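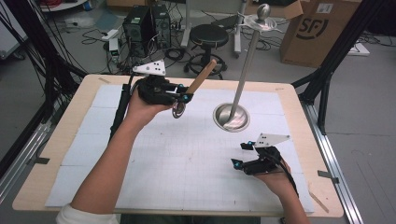 Search the course site Search Go

Nekley Robotics Course, Handout 6: Working with Two Grippers

Welcome back, everyone, and well done for getting through the calibration notes (I know they were rather dry!). This week we move on to two-handed demonstrations, with one hand-held gripper in each hand, and I think you will enjoy it a good deal more.

The task has a handled tool in the left gripper and a tall metal stand near the middle of the grid board. Before you pick anything up, spend a few minutes opening and closing both grippers with nothing in them. They feel clumsy at first, and your weaker hand will want to be forgotten altogether. Keep it low over its own side of the board, jaws open, until you need it.

A few things I find myself repeating every year:

Keep the dotted marker plates facing up. It is very easy to roll your wrist while you are thinking about something else, and then we lose the tracking.

Let the cables trail outwards, away from the stand. If one crosses your arm, stop and start again, there's no shame in it.

Grip the handle firmly but don't squeeze for dear life.

Each pair should record 15 demonstrations, swapping over whenever you get tired. Save them in the Edora folder under your group name, and write a line or two about any that went wrong, as we shall want those for the Collado exercise.

Notes are due by May 10, 2025. Questions to me, Ghislain Chisholm, after the session or by email.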